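Furniture Retail and Materials, Unit 6
Handout: Reading a shelving catalog without believing it
Sosville Evening College, revised January 21, 2024

Bring this sheet and the Eskildsen catalog pages to class. You will need a pencil and a tape measure, and a fair amount of doubt. 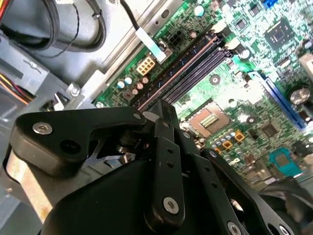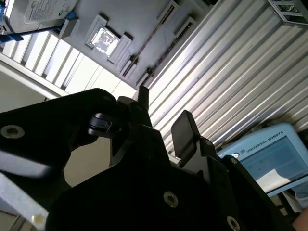
Start with the word "solid." A catalog will call a bookcase solid when it means the thing feels heavy, when it means the front edge is real wood, or when it means nothing much. The Brillutari range uses it all three ways on a single page. Ask what the shelf is made of, then ask the same about the back panel, and then ask how the two are joined. Hex-socket screws, like the silver ones holding the black plates and links together in the first picture, can be tightened again when a joint works loose, provided there is something decent for the thread to bite into. Put the same screw into cheap particleboard and you may get one good tightening out of it. The catalog photo will show you the screw head. It won't show you the hole.

Load ratings
Eskildsen lists one wide shelf at 400 pounds. Per shelf, or for the whole unit? Spread evenly, or stacked in the middle the way people really stack books? The page doesn't say. I wrote to ask in May and got a brochure back. Treat any rating without test conditions as decoration. What matters for books is sag over time, and a number for the day it leaves the warehouse tells you very little about that.

Finishes
"Hand-finished" has no agreed meaning that I have been able to find. Somebody wiped it with a rag, possibly. "Painted" is a more useful word, but find out what is under the paint. Paint over solid wood and paint over fiberboard look the same in a showroom and age differently, especially along the bottom edge where the mop goes.

"Natural variation" is sometimes fair warning about grain. It is also where mismatched doors get explained away. Read the returns policy next to it.

Price
The Trovodstead tall bookcase is $1473. A similar-looking one from Brillutari is $219. Students usually assume the first is overpriced or the second is junk, and either guess may be wrong. Compare shelf thickness, back panel and fixings before you look at the price tag again. I have seen expensive units with a stapled-on back.

For next time
Pick 2 bookcases from the catalog pages. For each, copy out every claim in the description, and mark it C (can be checked in a store), S (seller would have to tell you) or N (means nothing). Expect plenty of N. If you mark something C, write down how you would check it. "Looks sturdy" does not count as a check.

Late work goes in the tray by the door.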